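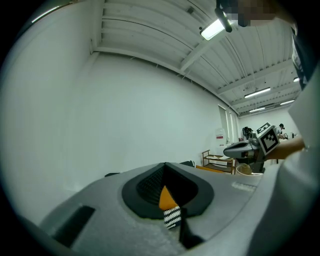 Opened by Boglárka Szénási | 12/7/20 | Ticket 1478 | Building and rooms | Status: waiting for parts

Room: Teta, upper floor
Subject: rattling noise from the ceiling

Hello, I am writing again about the noise in Teta. When the ventilation is on, the corrugated panels of the ceiling make a rattling sound. It is strongest toward the far end of the room, between the beams. By the plain white wall I hear it much less. It starts a few minutes after the fan and continues until the fan is off. Please tell me if I should write to Le Roux directly or if you do it.

Reply, Pravesh Mahlangu
Thank you for the report. Please do not contact Le Roux, I will do that if needed. Can you try the fan on the low setting and tell me if the noise is the same? Also, does it happen in strong wind with the fan off?

Reply, Boglárka Szénási
I tried both. On low the noise is weaker, but it is still there. With the fan off and wind outside I heard nothing for 60 minutes. I also pressed one panel with the handle of a broom, very gently, and the sound stopped while I was pressing. I hope this was allowed.

Reply, Pravesh Mahlangu
It is allowed, but please leave the broom for us next time. I went up with the ladder this morning. On the panel you pressed, 2 screws are loose and their rubber washers are hard and broken. I tightened the screws. The beams are fine, I found no movement in them.

Reply, Boglárka Szénási
It is better, thank you. There is still a small buzzing on the high setting, in the same place. The people who work in the room say they can live with it, but on calls it is heard on the other side.

Reply, Pravesh Mahlangu
Then the washers must be changed on the full row. I ordered them from Ollus, the smallest box is 1000 pieces, so we will have enough for the other rooms also. Delivery is in July. Until then please keep the fan on low. I leave the ticket open.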